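I gave up my car in August, and the first thing I learned is that the 11 bus to Baltasdale doesn't care about my plans. It goes when it goes. I'd lived in Stindetden for years and couldn't have told you where a single stop was.

The first few weeks were rough. I missed connections, I got soaked, and once I rode all the way out to Urkard with a melting tub of ice cream on my lap (mint chip, very sad). My monthly pass costs $184, and I'd been spending $578 on the car before I'd even driven it anywhere, so I kept telling myself to be patient.

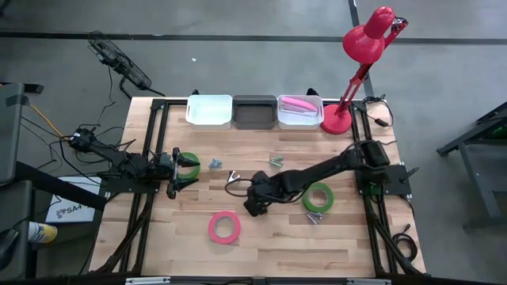

And then I started liking it! I read on the bus now – whole novels, the fat kind I used to save for vacation. The morning ride takes 18 minutes longer than driving did, and I'd fight anyone who tried to take those minutes away from me.

Groceries are still a pain. I shop small, a bag or two at a time, and I've gotten very picky about potatoes because they weigh so much. My sister thinks I'll cave by the first snow. Maybe I will, but I've already bought the boots.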